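换了一套记账的办法

从去年十月开始，我把家里的账重新记了一遍。之前用的是一个叫 Zosix 的记账软件，用了好几年，后来它改版，旧数据导出来全是乱的，分类也对不上。我花了两个晚上想修，没修好，干脆不用了，改回纸和表格。

现在的做法很简单。每天的花销先写在一个小本子上，只写三样：日期、金额、买了什么。不分类，不写心情，也不写在哪家店。周末抽半个小时把本子上的东西抄进表格，抄的时候再分类。以前在手机上记，每记一笔都要从一长串分类里挑一个，买一袋洗衣粉要想它算日用还是清洁，想着想着就烦了，后来就攒着不记，攒到月底全忘了。

分类我只留了六个：吃的、住的、走路坐车的、看病的、人情、其他。“其他”一开始特别大，占了将近一半，我看着不舒服，想再拆细一点，最后忍住没拆。到第三个月它自己小下去了，主要是我抄的时候会多想一下，很多东西其实能放到前面去。

住的这一类最省事，房租、水电、网费，每个月都差不多。冬天电费会高一截。家里朝北那间屋子冷，电暖气从傍晚开到睡觉，这个没有办法省。我试过只在坐着的时候开，结果忘了关的次数比记得关的多，还不如定个时间。

吃的这一类我原来以为是大头，抄完才发现自己做饭花得不多，花得多的是“顺路买的”。下班路上买一杯喝的，进便利店拿个面包，一笔一笔都小，在本子上占的行数却最多。我没有给自己定什么戒掉的目标，只是把这些也老老实实写下来。写了几个星期，有时候站在柜台前想到晚上还得写一行，就不买了。有时候还是买。

人情这一类最难写预算。十月有两场婚礼，一个满月，那个月一共出去 3216 块。其中有一场是大学同学的，我们好些年没见，接到电话的时候我在阳台收衣服，愣了一下才听出是谁。去还是去了，见到不少老同学，回来坐了很久的车，没觉得亏。后来的几个月里这一类几乎是零，所以我现在不看单月，每个月固定往里放一点，用的时候从里面拿，用不完就留着。

说到固定放一点，这是我这次改动里最有用的一条。办法是从 Rigoberto Quintero 那里学来的，他是我以前合租的室友，在国内待过几年，中文说得比我老家的亲戚还标准。他管钱的方式是一发工资就分，分到几个信封里，信封空了就停。我没有用信封，开了两个不同银行的账户，一个日常花，一个平时不碰。每月进不碰的那个 2000 块，剩下的全放日常的那个。日常账户里的钱就算花光了，也不会慌。

前两个月我碰过那个不碰的账户。一次是修牙，花了 1265，这个该花，没什么好说。另一次是换手机屏，手机从桌子上滑下去，正面朝下。修完以后我把两笔都记在“看病的”里面，给手机看病也算看病，反正表格是给自己看的。

表格本身没有什么讲究。一个月一页，左边日期，右边金额，最下面一行合计。我试过画图，饼图、折线都画过，画完看一眼就关了，从来没有因为图做过什么决定，后来就删了。真正会看的是合计那一行，还有和上个月的差。差得多就往上翻，翻到那几笔大的，通常自己就记得是什么。

有读者留言问过，为什么不换一个软件，说现在有的软件可以自动读短信和账单，什么都不用写。我用过一个，确实省事，一分钱都不漏。问题是它替我记了，我就不看了。三个月以后打开，数字都在，我对它们一点印象也没有。手写慢，但写的时候会过一遍脑子，哪怕只有几秒钟。每个人情况不同，家里人口多、账目杂的，用软件大概还是更合适。

另一个常被问到的是现金。我身上会带一点现金，买菜用。菜市场有两个老摊主不太爱用手机收钱，给现金他们高兴，有时候多塞一把葱。现金最容易漏记，我的办法是取钱的时候就当成已经花掉了，整笔写进“吃的”。不准，但差不了多少，也省得回家翻口袋。

还有一件小事。抄账的那半个小时，我现在固定在饭后，泡一壶茶，把桌子擦干净再坐下。以前是躺在沙发上抄，抄着抄着就去看别的了。坐到桌边以后快了很多，一般茶还没凉就抄完了。桌上只放本子、电脑和茶，电脑的电源线从后面绕过去，免得碰到杯子。我打翻过一次，本子泡了半本，九成的字还认得出来，剩下的只好估一个数填上。那以后我改用铅笔，铅笔字泡了水不会化开。

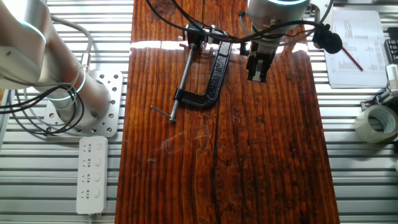 白色插排，每个插孔旁边都有一个小开关。

插排也说两句，它和电费有关。带独立开关的插排，好处是不用的那一路可以单独关掉，不用拔插头。我把台灯、充电器和音箱分开插，睡前一个个按掉。一个月能省多少电，账上看不出来，和电暖气比起来太小了。但关掉以后屋里少几个小亮点，睡得踏实一些，这个习惯就留下了。

半年下来，存下来的钱比去年同期多，多得不算夸张。最大的变化是月底不再猜了。以前到二十几号就开始算卡里还剩多少，算得心里没底，还不愿意打开看。现在随时都知道个大概，打开看也没什么可怕的。

也有没做好的地方。有两个星期出差，本子忘在家里，我用手机备忘录记，回来抄的时候少了好几笔，对来对去对不上，最后写了一行“对不上的”，把差额填进去。以前遇到这种事我会整个放弃，觉得这个月已经毁了。这次没有，下一周接着记。我觉得记账能不能坚持，跟准不准关系不大，允许自己有一行“对不上的”就行。

下一步想把一年里那些固定但不是每月都有的支出列出来，比如保险、体检、过年回家的车票，平摊到每个月。这件事我拖了很久，主要是要翻去年的记录，而去年的记录就是前面说的那堆乱的。等哪天有空，一条一条翻吧，翻完了再写一篇。

小本子快用完了，还剩十来页。准备再买同样的一本，横线的，能放进外套口袋的那种。

4/14/20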